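## Open afternoon at the Plikbridge workshop

Our June open afternoon brought 111 visitors through the doors, which is our best turnout so far. The workshop opened at 2 pm and the last people left a little after 6.

Most came to see the arm working with clothes. Eilidh Dow ran the demonstration five times over the afternoon and took questions after each one. She began with why cloth is hard for a machine: a shirt never has the same shape twice, and straps and edges catch on fingers that are made to close on solid things. The view from the small camera at the wrist was put up on the wall screen, so people at the back could follow what the gripper was facing.
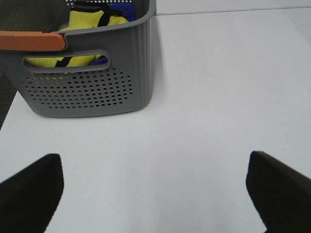 **Plikbridge Robotics Club -- Handling Group**

The grey basket with the orange grip was used for every run. Bright yellow-green fabric with black straps or edging is easy for visitors to pick out on a screen, and the blue-purple piece tucked in beside it made the job harder. Several children asked why the fingers open so wide before they go near anything. Eilidh's answer was that the arm needs room to be slightly wrong.

Sugeng Pillai then talked about the practice records the group has been keeping. There are now 1,055 of them, all made on club evenings. He also showed how a run is stopped by hand, and let visitors try the stop button for themselves -- this was more popular than the talk.

We had a short visit from two engineers at Gromurov, who stayed for the third run and asked about finger pads. They have offered us a set of softer ones to try.

The next demonstration is in September, in the same room, and will be limited to 15 people per run. Names to Sugeng at the workshop desk, please.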